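From the back bench: the two-arm cloth project

If you've been in the Plultindale workshop lately and heard a noise like somebody slowly winding up a toy, that was me. The two-arm build is finally far enough along that I can write something about it, and Viorica Papadopoulos has been after me for an update since September, so pull up a stool.

For those who missed the earlier items, the idea is a pair of small arms that work together on cloth. Each one is white printed links and black servos, and they stand opposite each other so they can both get at the same piece of fabric. I wanted to start with folding a plain square because I figured it would be easy (I can hear a few of you laughing from here). Picking up a block is one thing. A block stays the shape of a block! Cloth slides and bunches up, and it hides its own corners underneath itself the minute you look away.

The first version of the work area was a sheet of white board on two sawhorses, and it wobbled every time an arm stopped short. The new one has walls on three sides and the arm mounts are let into the front panel, so everything is tied together and the bases can't creep apart. Cutting those two openings took me a whole evening. I got the first one a hair too narrow, filed it, filed it some more, then gave up and used the jigsaw like I should have in the first place. Please measure your plates with the holes already drilled and the screws in. I measured mine bare.

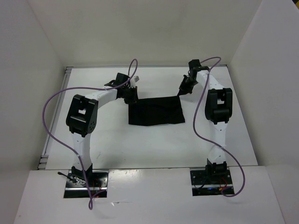 I went with black cloth after trying a striped dish towel, a red bandanna and a piece of old bedsheet. The bedsheet was hopeless against a white table, as you'd guess, and the dish towel was so thick at the hem that the fingers kept skating off. The black stuff is a remnant from the bin by the sewing machines, and if it was yours, I owe you a yard of something.

Now, cables. I've spent more hours on cable runs than on anything else in this build, and that includes the software. I started out with everything tied down tight along the links, which looked wonderful and lasted until the first time I asked a wrist to turn all the way over. It pulled a connector right out. So now I leave big, floppy loops and I've stopped caring how it looks. The purple cable came off a spool of Oltex that somebody left on the free shelf, and I've grown pretty fond of the color — you can spot it against white or black, and you never mistake it for a power lead.

The servos are from Varkex, bought used in one lot of 19. I've got a few spares left over and a couple that buzz at rest, which I've marked with tape and put in the drawer under the drill press. Don't use those. Or do, but don't come complaining to me!

The gripper fingers are on their third shape. Version one was flat all the way to the end, and it would close on cloth just fine as long as you handed it the cloth. Getting hold of an edge lying on a table was hopeless. Version two had a hook, and the less said about that the better. The ones on there now taper to a point, so they can get down close to the table and pinch a little bit of fabric between the tips. Each pair takes 41 minutes to print on the old machine by the window, and I think I've finally quit fussing with them (Viorica says she'll believe it when she sees it).
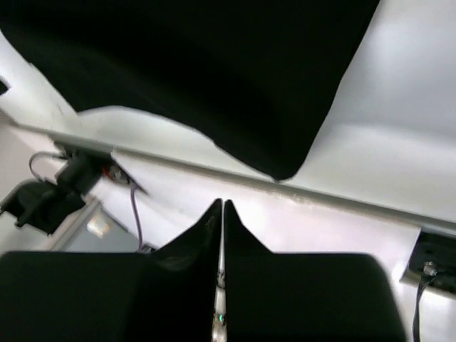 On the control side I'm still running everything from the laptop, and the part that gives me the most trouble is timing. Both arms have to lift together. If one goes even a little early, the cloth swings over to that side and the other arm ends up tugging at a wad. I've been logging every attempt and I'm up to 852, a number I'm a little embarrassed to put in print. My best streak of clean folds is 13 in a row, and then I bumped the table with my hip and had to redo the whole calibration.

Which reminds me — the calibration routine is a pain and I'd love help with it. Right now I move each arm by hand to a set of marked spots and type the readings in, and it eats up half a work session. Somebody told me to look at how the Kadrić plotter kits do their homing, and I mean to, but if one of you already knows how that works, come find me and I'll buy the coffee.

Also wanted: a short length of slotted aluminum rail, some softer rubber sheet to try on the fingertips, and more cloth. Thin, plain, any dark color, cut square if you have the patience for it. You can leave it in the box on the back bench with my name on the side. I'm there most evenings after seven, and if the arms are moving, wait till they stop before you reach in.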